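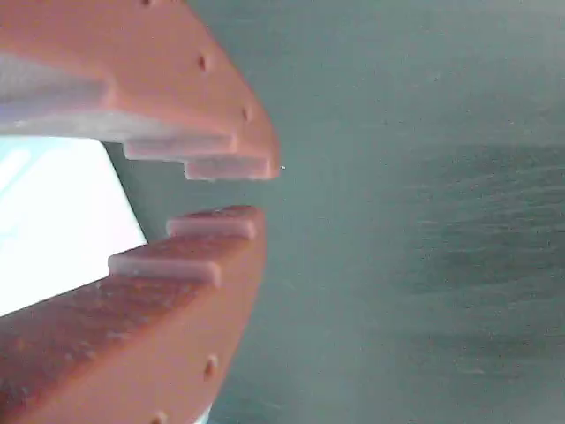 The business end at Brornico's open day: two orange fingers, stepped teeth, nothing between them yet.

Open Day at Brornico
September 27, 2025

Those of you who signed up in June will remember being promised a robot, a tour and lunch. We got all of them, although lunch was a sandwich on a windowsill and the tour took the long way around because the short way had been mopped.

Brornico has the back half of the old Tavares building, the one with the loading dock that faces the wrong street. Park on the Sullik Road side if you ever go. Several of us parked by the dock and were asked, very nicely, to stop doing that.

The demonstration was of a gripper called the Trikeck, and it is a smaller business than the posters led us to believe. We had been picturing something that lifts car doors. The Trikeck picks up things you might lose in a coat pocket. It was shown with a bottle cap, a foam block, a plastic spoon and somebody's house keys, offered from the crowd in a spirit of trust. The cap and the block went across the table without trouble. The spoon needed 2 tries. The keys were lifted, considered and let go, which got the biggest round of applause of the day.

Most of the questions were about the fingers. They look like something a giant would use to eat shrimp, and the staff have clearly heard that one before. The stepped edges are there so that a thing that slips past one tooth has a chance of being caught by the next. We were told this is the fourth shape they have tried. The first was smooth and dropped everything. The second held on beautifully and would not let go. The third was not discussed.

A set of fingers is good for 3,000 picks before it gets swapped out, or 1,000 if the job is a rough one. The worn sets live in a coffee can by the door, and visitors were welcome to take one home. Ours is now on the shelf in the meeting room, next to the bowling trophy. Please don't use it to prop the window.

Then came the hands-on part, with a pair of handles to squeeze and the gripper following along a moment behind. This is harder than it looks. Our members, many of whom describe themselves as good with their hands, spent a humbling 4 minutes apiece chasing a foam block around a table. The best performance came from a girl of grade school age who stacked two blocks, looked bored and went to find the cookies.

Someone asked whether the thing would be taking anybody's job. The answer was that it would first have to get through a spoon, and the engineer giving it did not seem to be joking.

Brornico says it will do another of these in the spring, with more chairs. If you want to be on the list, the sheet is on the corkboard under the snow removal notice. Print your name, please. Last time we had two people down as "Squiggle."

Also, a gray umbrella was left in the lobby and is now at our front desk.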